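Home & Garden Help > Floors and Rugs

Woven mat won't lie flat after shipping, and the ends curl

Asked in April, viewed 952 times, 2 answers

I ordered a woven floor mat from Gravusa for the room at the back of our place. It came rolled up tight in a tube, and the two short ends have curled up ever since. It has been on the floor for over a week. I put a couple of heavy books on each end overnight and it looked fine in the morning, but by lunch the curl was back.

The floor is sealed concrete. I don't want to glue or staple anything because we rent. The mat is the thin flat kind with no backing. Gravusa's help page only says to "allow time to relax." The return window closes soon, so I need to decide.

Two things I want to know:

Is there a way to get the curl out for good without wrecking the weave?
If I have to trim one end (it runs a little long under the door), will it come apart?

Edit: added two pictures.
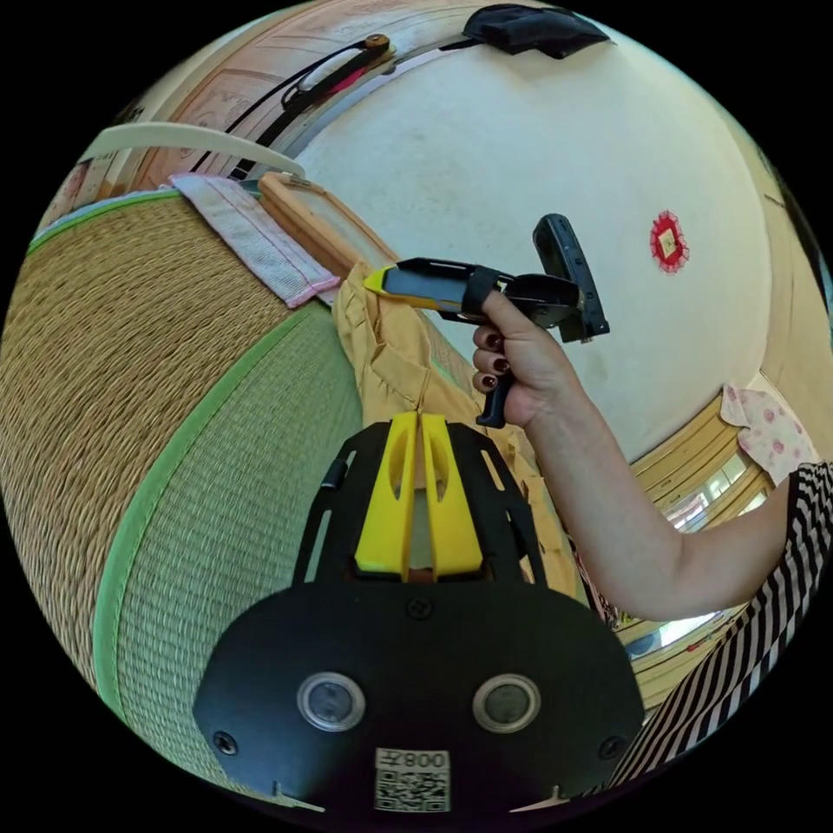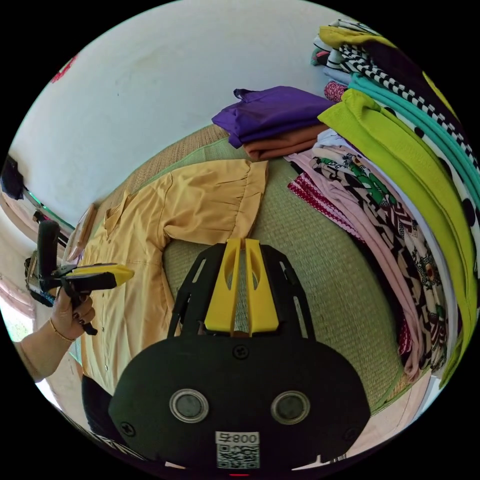 Utility knife in the first, green mat in the second.

Answer 1 (accepted)

Roll it the other way. Turn the mat over, roll it up against the curl, not too tight, and tie it with soft cord in two or three places. Leave it a full day. Then put it down right side up and weight the ends again, this time with something long and flat like a board, so the whole edge is held. Books only press on one spot and the corners do what they like.

First find out what it's made of. If it's plastic straw (polypropylene), warmth helps a lot. Lay it in the sun for an afternoon while it's flat and weighted, and let it cool down before you lift the weights. Don't use an iron or a heat gun. If it's a plant fiber like seagrass or rush, mist the back lightly and dry it under the board with a window open. Too much water and you'll get a smell.

After that use rug corner grippers or double-sided rug tape made for hard floors. I bought mine at Fulden. Try a small piece somewhere hidden first, as some tapes pull at floor sealer.

On trimming: yes, it will come apart if you just cut it. Run a strip of cloth binding tape across the mat where the new edge will be, front and back, press it down hard, then cut through the middle of the tape against a metal ruler. Use a new blade and several light passes. Sewing along the tape afterward makes it last longer.

Answer 2

I would send it back. We had one from Rondisgate in the hallway and it never did go flat, and my mother in law tripped on it. Got a heavier one with a rubber back.

Comment from asker: Rolled it backward for a day and a half and it's much better. One corner still lifts a bit. Not cutting it for now, I'm going to turn it so the long side runs along the wall.

Comment: does the sun thing fade the color?

Comment: One afternoon shouldn't. I wouldn't leave it out all week.

Was this page helpful? 579 people said yes.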